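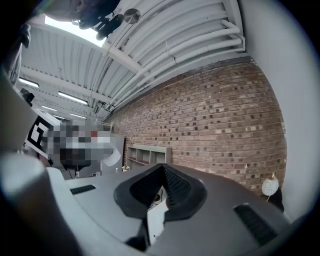
Four months of hand-held grippers on the returns floor

Posted in July by the site author

The Zornham building is an old brick one with a corrugated ceiling, and until March all returns work in it was manual: open, inspect, sort, shelve. Now part of each shift goes to recording the sorting step with a hand-held gripper. The recordings go to Lakeck, where the arm that will take over the small-item line is being trained.

Figures from my own log. A full recording block is 96 picks. My first block took 33 minutes longer than the same picks by hand. The gap is now around 17 minutes and has stopped shrinking. Most of what remains is wrist angle: the fingers have to come in square to the item, and a human hand does not bother with that.

Changes to the job so far:

The hourly pick target is suspended during recording. It still applies for the rest of the shift, so people rush the manual half.

Failed grasps are kept and tagged. Several of us used to redo them out of habit, and those blocks had to be thrown out.

Shelf labels were rewritten. The old ones relied on knowing that "Ambaye small" also meant cables.

Forearm strain is up. Blocks are now split in two with a break between.

The open question is grading. Management says sorters will move to inspection when the arm arrives. Inspection pays one band higher and there is no written number of places. I have asked for one twice.

Next post: tagging rules.

Contact: use the form on the Grillar page | Copyright the author | Back to top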